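4.2 Simulated comparison of gripper controllers

We compared two gripper controllers, Folura and Drivater, on the same simulated arm. Both receive the same target pose and differ only in how they close the fingers: Folura commands a fixed width, while Drivater lowers the closing speed as the estimated contact force rises. Scenes were rendered with the Kuusisto scene set, which places the arm in furnished rooms with household objects.

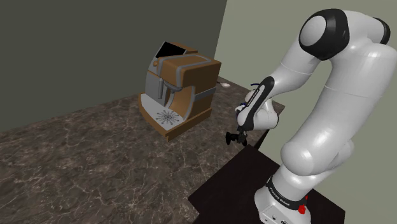 Figure 8. Simulated arm beside a coffee machine on a marble counter. The gripper is not holding an object.

Each controller was run for 2000 trials, with the random seed shared between the two. A trial was stopped when the object left the reachable volume or when the planner returned no path. The planner failed in 174 trials, and these were removed for both controllers – keeping them would have mixed planning errors with gripping errors. 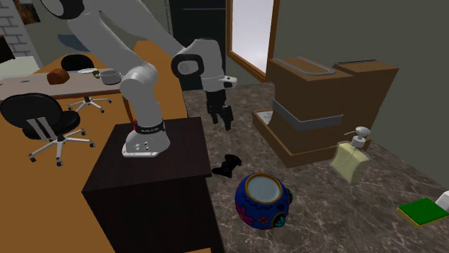
Object poses were read directly from the simulator, so the results do not include any error from the camera. Finger friction was held constant in all rooms. We did not tune either controller for single objects. A separate set of runs with the Emeck depth model, in which poses are estimated from rendered views, is reported in the next section.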